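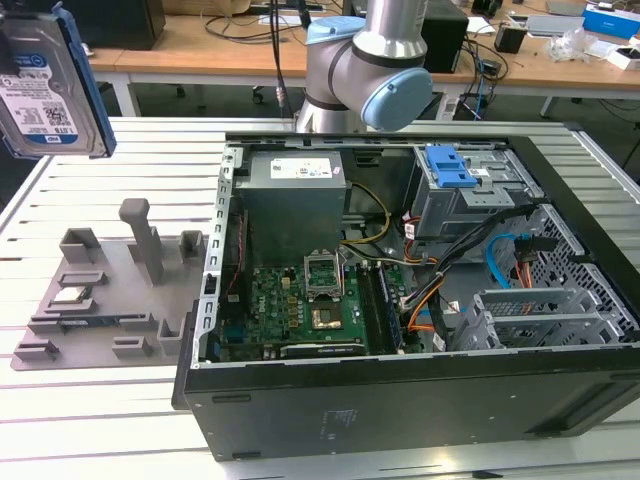 İlker Dönmez
Head of Robot Safety, Drovham

TREDVILLE, August 18, 2020 - Drovham is pausing hard drive handling on its computer teardown arms while we replace a faulty part in the gripper, and I wanted to tell our customers about it myself.

So, what went wrong? Back in February one of our arms at the Tredville shop let go of a drive partway between the computer case and the tray. We blamed a worn finger pad, swapped it and got on with things (I signed off on that, and I shouldn't have). Then it happened 2 more times this summer, and the log for each drop showed the same thing - the gripper reported a firm hold when it didn't have one.

No one was hurt, and all 3 drives belonged to us. Still, a one-terabyte drive is a solid lump to have falling near somebody's hand!

The trouble is in the grip sensor, and it affects 28 arms, including the ones at Cilolow. If you run one, please switch off the drive step today and pull drives by hand with the arm powered down. The other steps can carry on as normal. We'll ship the new sensor free, and my team will walk you through fitting it.

Questions? Call the Drovham service desk and ask for me.

Recent news
Drovham opens second Tredville workshop
Lyimo joins teardown program
Spare parts price list updated
Cilolow site adds evening shift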